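**Incidencia 354: la plantilla Plorneo marca 47 de apoyo en el pie izquierdo y 13 en el derecho**

Abierta por Zuzana Kuruc, clínica de podología Pintér. Estado: en curso, con cierto orgullo.

Según la aplicación Pluvow, todos los pacientes de la mañana cojean igual, incluido el que vino a acompañar a su mujer. Reiniciado el sensor dos veces. Sigue cojeando todo el mundo.

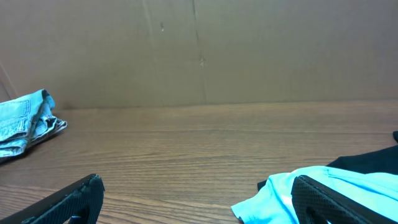 Rosário Magalhães: ¿Calibrasteis con el paciente de pie y descalzo? Si se calibra sentado, la plantilla da por bueno un peso que no existe.

De pie, descalzo y con bastante paciencia. El resultado no cambia.

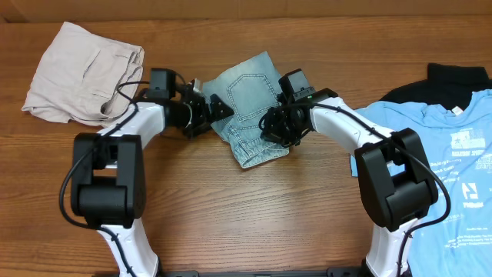
*Vaqueros y pantalón beige sobre la mesa.*

Sábado, 9:40. Cambiadas las plantillas de pie, izquierda por derecha. Ahora cojean todos del otro lado. El fallo viaja con la plantilla, lo cual absuelve a los pacientes.

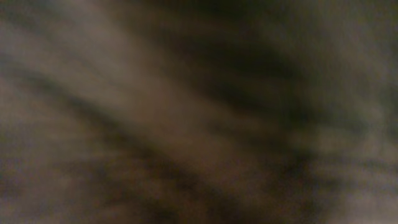
Foto: Viera Ševčík

Lucie Cloutier pide el firmware: versión 32. El manual recomienda «una versión reciente» y no se moja más.

Pasos pendientes:

1. Borrar el perfil de marcha y crear otro.
2. Probar con la plantilla de repuesto, si Muthoni Sang recuerda en qué cajón la guardó.

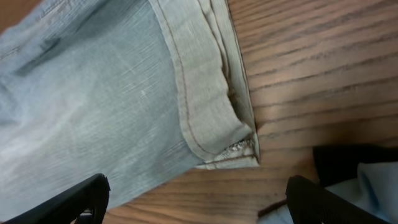
3. Repetir la prueba de equilibrio a la pata coja, diez segundos por pie.
4. Si persiste, devolver el par a Plorneo con el formulario largo.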